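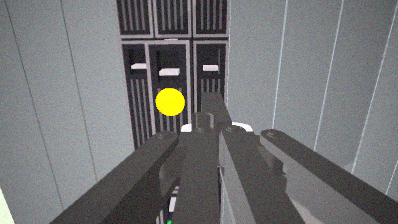
Home | Syllabus | Lectures | Readings | Contact

Filed under: Course Notes, Automation and Work

Lecture 3: Can Machines Do the Chores Yet?

Tuesday, March 15, 2022

Last week we covered welding and painting lines, where the part arrives in the same place every time and the robot repeats one motion. Today's topic is work that has not been arranged for the robot: opening a cabinet, clearing a counter, taking one item out of a bin.

1. What counts as a chore

For this course a chore is a short job with a clear end state that an untrained adult can do without instructions. Shutting a drawer is a chore. Cooking dinner is a long string of them, and one mistake early on spoils the rest.

2. Reaching and grasping

A handle is small and usually close to a flat surface. The fingers have to arrive at the right angle and close without pushing the door. People correct by feel in the last inch. Many robots still rely mostly on vision, and the hand often blocks the view at the moment it matters most.

Reaching into an enclosure is harder again. The arm has posts, rails and a roof to avoid, and the elbow needs room as well as the hand.
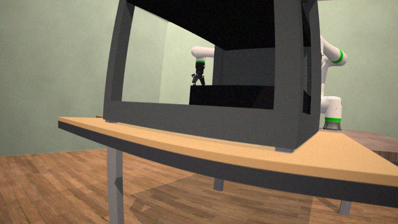
Planning software handles this well when the shape of the enclosure is known in advance. It does less well when someone has moved the shelf or left a mop in the way.

3. Simulation and the real thing

Practice in simulation is cheap and breaks nothing. The trouble comes with friction, soft objects and loose hinges, which are hard to model. A policy that succeeds 100 times in a row on screen may fail on the first real drawer.

4. Reading success rates

The Mondon handout reports 19 successes in 30 tries at a cabinet task. Before quoting a figure like that, check what was counted – whether a person reset the door between tries, and whether a slow success was scored the same as a quick one. The Sadex and Fostar handouts use different rules, so do not compare them directly.

For next time: read the Boonchu case study, sections 1 and 2. Project outlines are due in June.

Print this page | E-mail this page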